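Section 4. Recording a Cloth-Handling Session

This section applies to members of the Benítez Student Robotics Club who have completed the March safety briefing. Sessions are recorded at the Urneo station.

4.1 Before recording

1. Attach one marker cube above each hand and tighten the strap.
2. Check that the indicator light on each cube is green.
3. Sit down and take hold of the fabric with both hands.

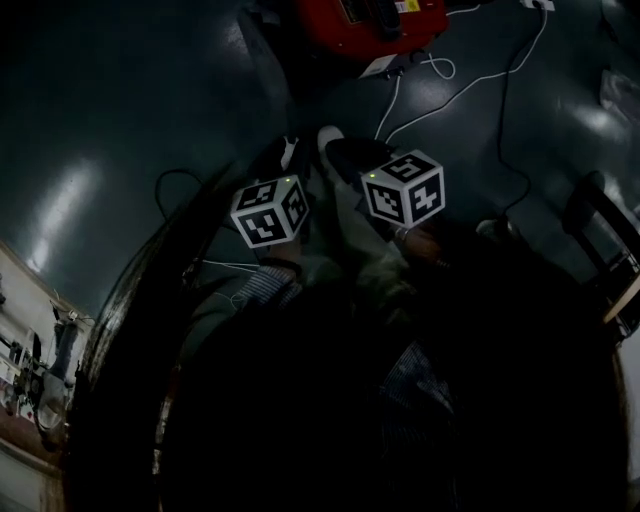

Amparo Manzano
Club Instructor, Makard Project
Revised 22nd May

4. Keep the printed faces of both cubes clear of sleeves and fabric. A covered marker cannot be tracked.
5. Start the recording and wait 4 seconds before moving.

CAUTION: Cables cross the floor at this station. Do not stand up or move the chair during a recording.

4.2 Working with the gripper

6. Hold the gripper by its housing. Do not touch the finger pads.
7. Close the fingers slowly on thin material and lift it clear of the floor.
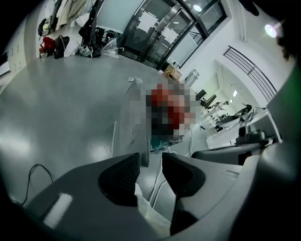 8. If the material slips, open the fingers fully and begin the grasp again. Do not stop the recording.
9. End each recording at 60 seconds and save it to the Dikow folder under your team number.

NOTE: Each team is allotted 200 recordings per term. Failed grasps count toward this total and must not be deleted.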